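Category: Pop Culture Data > Magazines
Print this page | E-mail this page

Clestby Cover Lines, README

Hi, and thanks for stopping by! This folder holds every cover line I could read from Pliver, the celebrity weekly my aunt kept in a hall closet in Clestby for most of my childhood. Cover lines are the bits of text on the front that try to get you to buy the thing: who's dating, who's feuding, whose wedding is off again. I typed them up, Leobardo Trujillo checked a big chunk of them, and Mahfuz Biswas wrote the little script that turns my messy spreadsheet into something other people can open.

Last updated Thursday, March 19, 2026. This is version 2. If you downloaded the first one, please toss it and grab this instead (the old file had a column shift halfway down and I still cringe when I think of it).

What's in the folder

covers.csv has one row per issue: issue number, month and year, cover price, the name of the main cover star, and whether I had the whole cover or only part of it.

lines.csv has one row per cover line. It links back to covers.csv through the issue number. Each row has the text exactly as printed, where it sat on the cover (top strip, main, left side, right side, bottom), a topic tag, and a "mood" tag that I'll get to in a minute.

people.csv is the list of names, with all the spellings and nicknames Pliver used for each one squashed down to a single ID. Pliver loved couple nicknames, so a mashed-up couple name points to two IDs.

notes.txt is me talking to myself. Read it if something looks weird.

There are 372 issues in covers.csv, and 299 of them are complete, meaning I could read every line on the front. The rest have a mailing label stuck over something juicy, or a torn corner, or a ring from a coffee mug. Where a word is gone I put [??] and left it alone. Please don't guess at those and then quote them as real, I've seen it happen with the old file.

How I typed them

I keep the capitals the way the magazine had them. Pliver put whole words in caps when it wanted you to gasp, and I think that's half the fun, so "It's OVER" stays "It's OVER". Exclamation marks stay too. Line breaks on the cover turn into a single space. If a line carried a small subhead under it, the subhead goes in its own row with the "child" column pointing at the parent row.

Prices are as printed. I didn't adjust them for anything.

Topic tags are romance, breakup, wedding, baby, body, style, feud, money, TV, award show, and other. One line can only have one topic. That was a rule I made early and regretted plenty – a secret wedding dress story could go in wedding or style, and I went with whichever word came first on the cover. Leobardo would have done it differently and he's probably right.

The mood tags

Every line gets one of four: nice, nasty, neutral, or tease. "Tease" means the line hints at something without saying it, like a question or three dots at the end. I did these by gut feeling over a lot of evenings, with reruns of Sturkora on in the background. Then Leobardo did a batch of them without looking at mine and we compared. We agreed on nearly all the nasty ones. We fought over nice and neutral the whole time. He thinks "Looking better than ever" is nice and I think it's a dig, and we left it as neutral, which makes neither of us happy.

If you're training any sort of tone classifier on this, please treat the mood column as two people's opinion and nothing grander.

Things that repeat

The same couple would split on the cover, make up, and split again inside a month. I kept all of it. If you count breakups without looking at the names you'll get a silly big number, so group by person ID and issue first. Mahfuz put a helper for that in the script, it's called merge_runs and it treats back-to-back issues on the same story as a single run.

Pliver also reused whole lines. The body stories before summer are the worst for this, I typed the same seven words so many times I could do it with my eyes shut. Repeats have a 1 in the "seen_before" column.

Names are hard. For a while the magazine used first names only, and there were two singers with the same first name who were both on the cover a lot. I sorted those out by reading the inside pages when I had them. When I didn't have them, the ID says UNSURE. Don't drop those rows without thinking, they bunch up in the early years and you'll skew things.

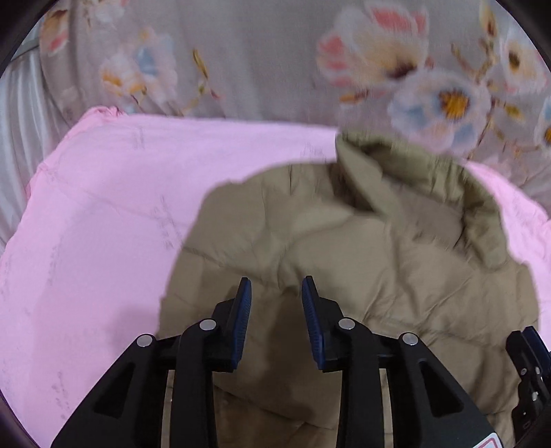

Can I use this to figure out which celebrity was the most popular in a given year?

Only how often Pliver put them on the front, and even that is shaky. The covers come from one family's closet, so there are gaps wherever my aunt skipped an issue or lent one to a neighbor and never got it back. Check the "gap_before" column before you draw a chart by year.

Where the gaps are

The issues stretch over 20 years but they're not spread evenly. The middle stretch is close to full. The start is thin, and the last couple of years are thin too – she'd switched to reading it at the hair salon by then. Holiday double issues are mostly there because she saved those on purpose. Krishnan Books (the used bookstore on the corner, not the publisher people keep asking me about) let me sit on the floor and copy down a few covers she didn't have. Those rows say "krishnan" in the source column and the rest say "closet".

What's not in here

No cover scans. The photos belong to whoever took them and I don't want the headache. No inside articles either, even when I used them to sort out a name. I also left out the ads on the back.

I thought hard about the lines on people's kids. Pliver printed the names of babies and toddlers pretty freely, and I don't feel great passing that along, so children's names are swapped for [child] in lines.csv. The original spelling isn't stored anywhere in the folder. Please don't write and ask me for it.

A fair warning too: the body tag is full of mean stuff on weight and "beach disasters". It's what the magazine printed and I didn't soften it. If you're using this with students, filter on topic first.

And none of these lines are facts! A line saying someone is engaged only means Pliver said so that week. Half of those engagements never turned up again.

Getting started

Unzip it, put all the files in the same folder, and run build.py. It spits out one joined table called all_lines.csv. If you just want to poke around in a spreadsheet program you can skip the script and open lines.csv directly, but set the encoding to UTF-8 or the accented names come out as soup.

The script wants the issue number as text. Some special issues have a letter on the end (14B and so on) and if your program reads the column as numbers, those quietly vanish. That bit me twice.

Using it and giving credit

Use it for whatever you like as long as it's not for sale. Credit goes to "Clestby Cover Lines" plus the version number, and I'd love it if you kept Leobardo's and Mahfuz's names in there. Send me what you make. Somebody did a word cloud of just the wedding lines and I had it on my fridge all of March.

Fixing mistakes

I'm sure there are typos of mine mixed in with typos of theirs. If a line looks misspelled, look at the "sic" column. A 1 means the magazine really printed it that way. If it's blank and it's wrong, that one's on me, so send the issue number and the line and I'll check it against the paper copy when I next have the boxes out.

Still to do: the fashion poll results that ran along the bottom strip. They're typed but not matched up to people yet, and the scoring changed partway through from stars to lipsticks, so I have to work out how to put those in one column.

Contact | Copyright Clestby Cover Lines | Back to top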